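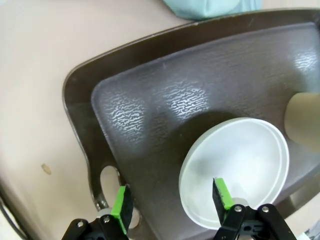 By Leonilde Pinheiro
Friday, April 28, 2023

How to sow lettuce in a small kitchen

My first lettuce died because I buried the seeds too deep. Lettuce seed wants some light, so press it on the surface and cover it only with a thin dust of soil.

1. Fill small pots with seed compost and water them before sowing.
2. Put 2 seeds in each pot.
3. Stand the pots in a plastic tray and keep them below 20 degrees Celsius - in a warmer room many seeds will stay asleep.
4. When the leaves touch each other, cut the weaker plant with scissors. Do not pull it.

In Venville I plant outside in May, after one week of leaving the pots at the open door during the day. Slugs come at night, so check under the leaves.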